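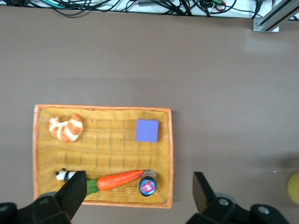

Issue 87 – page 6

The Toy Basket, Before and After Sorting

Lovely Tolentino keeps a wicker basket with an orange rim on the table in the Trunthorpe playroom. Small things go into it during the week and get sorted back to their shelves later. This page shows the basket as it was on June 17, 2026, with notes on where each thing belongs.

Croissant. It goes with the play bakery, on the low shelf by the window. The bakery set came from Saludo, and the bread rolls are still missing. If you find one at home, please bring it back.

Panda. The small black-and-white one, on its side near the bottom rim. Pandas live in the animal drawer – the left one, not the farm drawer.

Carrot. Orange with a green top. All vegetables go in the market crate. Jayson Lumbao has relabeled the crate, so the old tomato sticker can be ignored.

Blue block. A small square one, up by the croissant. Blocks go in the tub under the bench. The tub holds about 500 pieces and is heavy, so it takes 2 adults to move it.

Little bottle. Blue on top, with a pink and white label. Bottles go back to the shop counter, next to the till.

The basket itself stays on the table. Ashton Partington has a spare of the same size in the hall closet for anyone who needs one on a busy morning.

Notes by Alfredo Dizon. The next gallery page covers the dress-up rail and will be out in November.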